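Software working group, handheld gripper project
Notes of the Friday meeting, back room at Diltitz, 2 pm start

Chair: Benito Olmedo
Notes: Qusai Awad
Apologies: none received, though Hoàng office joined by phone and dropped off the line twice, so please forgive any gaps in what follows.

1. Last time's notes

Agreed as they stood, apart from the spelling of Diveck in item 4, which I have put right with my apologies to everybody over there. Benito thanked the whole group for a very patient month. He knows the move to the new tracking build has made a lot of extra work, and he wanted that written down.

2. Tracking and the folding recordings

Most of the first hour went on this, and it was a good, lively hour. The pose tracker in the Flaviton build is holding up nicely when the gripper moves slowly over the bed, but it still wanders when the wrist turns sharply, and the wandering shows up later as a little jump in the path the planner is asked to copy. We looked at the folding recordings together and stopped at several places. The first was a moment with the tips closed on the end of a long black garment hanging beside the stacks.

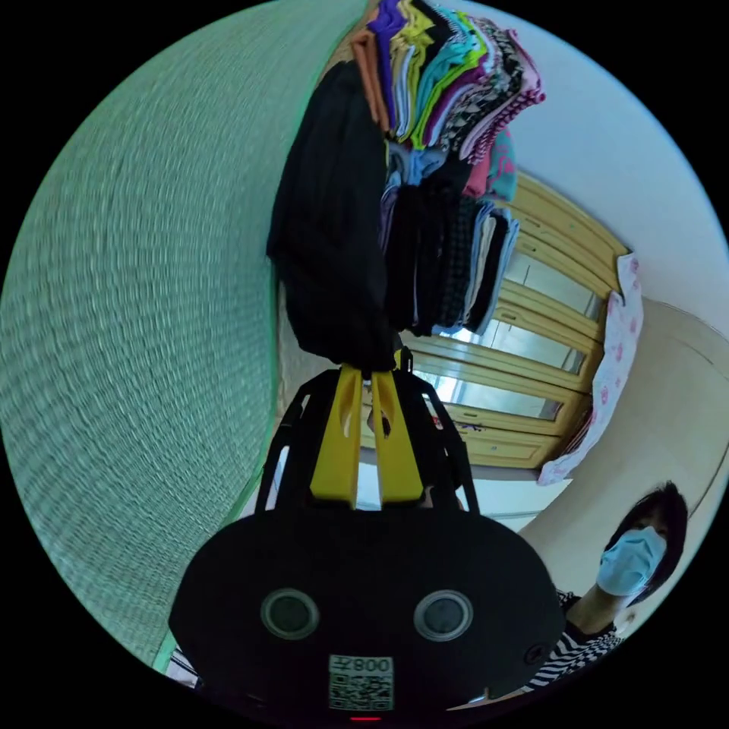
Benito wondered whether the tracker was being blamed for something the time stamps were doing. If the finger width and the camera pose are even slightly out of step, he said, the planner will believe the cloth was let go in mid-air, and no amount of smoothing will talk it out of that. There was a good deal of nodding at this. It was agreed to compare the two clocks before anybody touches the smoothing settings again, and to leave the settings file alone in the meantime (please!).

We also talked for some while about glass and mirrors. Wardrobe doors give the tracker a second set of bright corners to follow, and the present filter throws away good points along with the bad ones. Diveck have offered their masking tool, which we would need to wrap so that it reads our format. Everyone was grateful for the offer and it was accepted on the spot.

Action: Qusai to compare the clocks and send round the plots.
Action: Benito to thank Diveck and ask for the masking tool.

3. Which way is up

The import step guesses the direction of gravity from the opening seconds of each recording and then trusts that guess to the end. This is fine for the calm ones. Where the gripper is rolled right over on its side, the room swings round with it, and the check that follows import marks the whole recording as faulty. I am sorry to say that 12 perfectly usable recordings were set aside on that account in March.

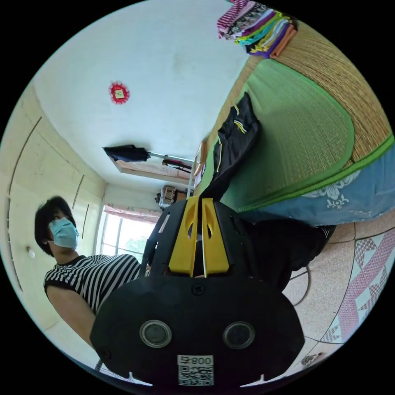 Item 3: view with the gripper rolled well over, bed to the right and ceiling to the left.

It was felt that the check should look at how quickly the tilt changes and should stop minding about the tilt itself. There was a kind word for whoever wrote the original check, which has saved us from plenty of rubbish over the months, and nobody wants to see it removed altogether. We settled on a warning in place of a rejection, with the old behaviour kept behind a switch for anyone who prefers it. The 12 recordings are to go back through once the change is in.

Action: Qusai to make the change and rerun the set.

4. Two grippers at once

After tea we came to the part that several of us had been looking forward to, namely getting both hands into one shared set of coordinates. At present each gripper builds its own map and the two are lined up afterwards. When one camera has the other gripper in view we could use that sighting to tie the maps together much earlier, and the stretch we had up on the wall suits the purpose very well, with the second gripper coming in from the right towards the folded black garment.

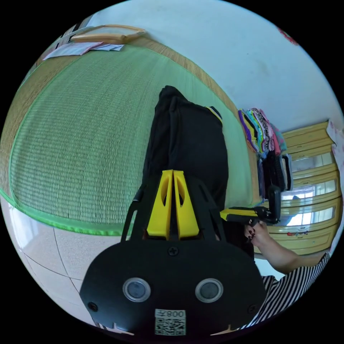
Hoàng office asked that the sighting be treated as a hint and given a low weight to begin with, as a hand wrapped round the handle hides a fair amount of the shape the detector wants. They would also like the detector's own confidence saved next to each match, so that a bad fold can be traced back without running everything again. Both points were accepted gladly. We shall try 3 weightings on the same recordings and bring the results to the next meeting.

Action: Benito to draft the file layout for the saved confidence values.

5. Anything else

The viewer is slow to open on the older laptops. A short discussion, no decision. The password for the shared drive has changed, please ask me. Thank you to whoever brought the almond biscuits.

Closed at 4 pm. Next meeting same room, same time, with item 4 taken first.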